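Home Textiles, Unit 3: Folding and Sorting Mixed Fabrics
Course notes, Nundbridge Evening Classes 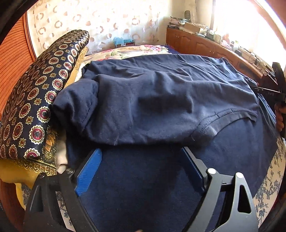 Somebody asked me at the break whether it matters which way you fold a t-shirt, so long as it ends up flat. Fair question! My short reply was "it matters when you want to find it again," and the long reply is most of this handout, so here we go.

What we did last time

We got through plain cotton knits and started on what I call the bed pile, meaning everything that lands on the bed when the laundry comes back. Clothes, cushion covers, sheets, the odd scarf, all in one heap. I like teaching from the bed pile because it's what people have at home. A nice stack of matching towels teaches you very little.

A navy t-shirt on top of more navy fabric is a classic bed pile problem. Dark on dark, you lose the edges. You reach for the shirt and come up with whatever was under it, and now you've got two things to fold over again. My fix is to find the hem first. Run your fingers along until you feel the stitching, then follow the side seam up from there. Your hands are better at this than your eyes, especially at seven in the evening with one lamp on.

Sorting before folding

I sort by how a fabric behaves, and color comes a long way second. My piles:

Knits (t-shirts, leggings, most pajamas). They stretch, they wrinkle softly, they forgive you.

Plain wovens (sheets, pillowcases, shirts). They hold a crease, including the ones you didn't want.

Slippery things (satin, anything with a sheen). They slide off the pile and take their neighbors along.

Decorated things (borders, trims, embroidery). Fold these so the border lies flat along an edge. I've ruined a good border by creasing it straight down the middle every week for a year, and it never came back.

Plenty of pieces belong in two piles. A satin cushion cover with a printed pattern goes with the slippery ones in my house. If you'd rather put it with the decorated ones, fine, just do it the same way each time.

The t-shirt fold, written out

People asked for this in writing, so I've gone slowly.

1. Lay the shirt face down on something flat. A made bed is okay. A bed with a heap on it isn't, so push the heap to one side first.
2. Smooth from the center out to the seams with the flat of your hand. Don't tug at the hem – a knit hem that's been tugged goes wavy and stays wavy.
3. Pull each sleeve out straight. Sleeves love to roll up on themselves, and a rolled sleeve makes a lump you'll feel through all the layers after.
4. Fold one side in to the middle of the back, then lay the sleeve back over itself so it doesn't stick out.
5. Same on the other side. You should have a long strip with the collar at the top.
6. Bring the hem up to just under the collar, then fold in half again.

Check the collar last. If it's bunched, open the last fold and flatten it, you don't need to start over.

For a drawer I go one fold further, so the shirt stands up on its edge. For a shelf I stop at step 6.

Cushion covers

Take the cushion out if the cover is going into storage. I know, I know, it's a pain getting it back in. But a stuffed cushion on a shelf eats the room of a whole stack of shirts, and satin that's leaned on for months gets a shine in odd places.

Fold satin with the pattern on the inside and put a piece of plain white cotton between the layers. An old pillowcase is perfect. Keep the zipper on the outside of the bundle so the teeth don't press into the fabric. And wash your hands first, satin catches on every bit of rough skin (mine looks terrible by the end of January, all those little pulls).

Printed sheets

Flat sheets: match the corners, then the edges, then fold lengthwise until the width suits your shelf. With a small floral print you can't easily tell the right side from the wrong side in poor light, so go by the hem. The turned-over part is the wrong side.

Fitted sheets get their own evening. We'll do those after Unit 4 and I'll bring the big table.

A word on lint and loose fibers

Dark cotton shows everything. Shake each piece out before you fold it, and pick the loose fibers off the fold lines by hand. Lint rollers are fine on knits, but please keep them away from satin!

For next time, 19th January

Bring 3 knits and one slippery thing you don't mind practicing on. Bring a shoebox too if you have one, we'll be standing shirts up in it. The room is still 7, side entrance, and the heater takes a while to get going, so wear a sweater. You'll probably end up folding that as well.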